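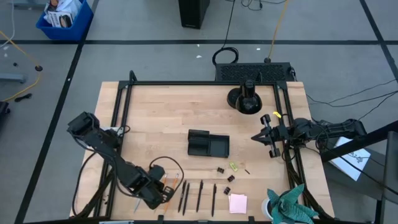 *the light wooden table, plank joints and all*

**plankton_36:** Okay, table people, I need opinions before I ruin something. I've got a light wood table with plank joints you can see across the top, and I want to refinish it before the in-laws show up in November. Hardwax oil or a water-based poly? It gets used every day - homework, bills, soup. My local shop (Widanden, the one by the bus depot) quoted me $423 to do it for me and I laughed out loud in the store.

**Vever:** Oil, and it's not even close for me. I did mine two years back and when my kid dragged a fork across it I just sanded that one spot and rubbed more in. Try that with poly and you're stripping the whole top!

**cmarsden:** Going to disagree with Vever here. I've refinished a lot of kitchen tables and the oiled ones come back with water rings. Three coats of satin poly, light sanding between, done. With soup in the picture I wouldn't even think about oil.

**Vever:** Water rings come out with a warm iron and a dish towel, Cyril. We've been over this in the other thread lol

**cmarsden:** We have, and you scorched yours.

**Vever:** ONE time.

**miyazaki_bench:** Whatever you pick, look at the joints first. If they open up in winter when the heat's on, poly can crack right along the line and you get a little white streak that drives you nuts. Oil moves with the wood better. Mine open enough to lose a dime in.

**plankton_36:** Ooh, okay, I hadn't thought about winter. They feel pretty tight right now but the heat isn't on yet. What grit should I stop at? I was going to go up to 300 something because smooth is nice, right?

**miyazaki_bench:** Too fine for oil, it won't soak in. Stop at 150 and do the underside too, at least one coat.

**cmarsden:** Agree on the underside. See, I can be reasonable.

**brarkix:** Has anyone asked what's on it now? If that's old wax, poly won't stick to it. Wipe a hidden corner with mineral spirits and see what comes up on the rag.

**plankton_36:** Just tried it - yellowish gunk on the rag. So wax, I guess? Leaning oil now, sorry Cyril. Gonna do the underside first so I can mess up where my mother-in-law can't see it.

**cmarsden:** Buy coasters.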